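Looking after local history papers and keepsakes at home

Most houses in an old market town hold more history than their owners expect. Souvenir maps, carnival programmes, town trail leaflets and school centenary mugs end up in the loft or under the stairs, where they deteriorate steadily. The notes that follow cover basic storage, cleaning and display with ordinary household equipment.

Choosing where to keep things

Paper does best in a cool, dry, dark place with little change in temperature. A wardrobe on an inside wall is usually suitable. Lofts are too hot in summer and too damp in winter, and garages are worse. Avoid any cupboard that shares a wall with a bathroom or contains a hot water pipe.

Keep boxes off the floor. Two battens laid under the bottom box will allow air to pass and will keep it clear of a minor leak. Leave a gap between the box and the wall, and check behind it in September, before the heating goes on.

Folded maps and trail leaflets

Old visitor maps fail at the folds. Open the sheet fully on a clean table, with washed and dried hands, and leave it for an hour before attempting anything else. If the creases stay stiff, lay the sheet between two pieces of plain white blotting paper and put a drawing board on top. Weight the board evenly. Do not iron a map, even on the lowest setting – the coating on some printed sheets will soften and stick.

Never mend a split with clear household tape. The adhesive turns brown and travels into the paper. Use a narrow strip of thin mending tissue and a little wheat starch paste, applied to the back. Allow it to dry under weight between sheets of silicone baking paper.

Rusty staples and paper clips

Programmes and guidebooks from the last century were often stapled with plain steel wire. Where rust has formed, open the legs of the staple at the centre fold with a thin, blunt blade and lift it out from the other side. Slide a piece of stiff plastic between the blade and the page first. Brush off loose rust with a soft, dry paintbrush. Resew through the existing holes with linen thread, tied loosely on the inside.

Plastic wrapping 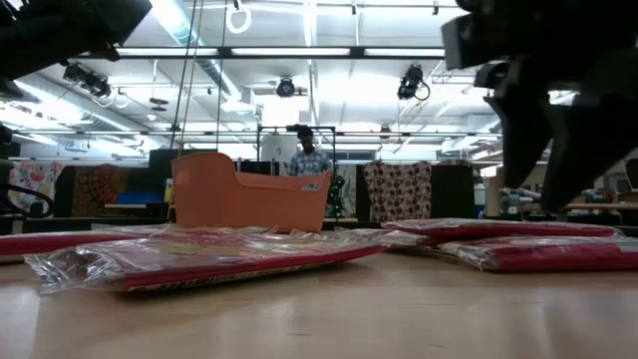
Souvenirs sold in film are commonly left in it for decades, on the theory that an unopened item is a protected one. The theory holds for dust and fingerprints and for little else. Cheap film shrinks with age, bends the corners of whatever is inside and can hold moisture against a printed surface. Shiny film also makes condition hard to judge: on flat red packages in clear, crinkled wrap, laid out under overhead lights, glare and creases hide a good deal of the surface. Tilt each item towards a window and look along it from a low angle. Spots, ripples or a cloudy patch are grounds for opening it.

Cut the film along the back with round-ended scissors, keeping the lower blade flat. Rehouse paper items in polyester sleeves left open on one side. Avoid PVC pockets, which can usually be recognised by their smell and slight tackiness.

Commemorative china and tins

Wash glazed mugs and plates singly in a plastic bowl of lukewarm water with a drop of washing-up liquid. Keep gilded lettering away from scouring pads and the dishwasher. Unglazed or cracked pieces should be dusted only. Printed tins must not be soaked. Wipe them with a barely damp cloth, dry them at once and leave the lid off overnight.

Labelling

Write on the back of photographs and leaflets in soft pencil, near an edge, with the item face down on a hard surface. Record who, where and when, and mark any guess with a question mark. The entry "Mrs Løken, bridge opening, possibly the second one" is more use than a blank. Ballpoint will press through, and felt pen will bleed.

Keep a written list in the lid of each box and a copy somewhere else in the house.

Display

Hang framed maps away from direct sun and radiators. A window mount keeps the print from touching the glass. Change the display every three months, and return each item to its own sleeve before taking out the next.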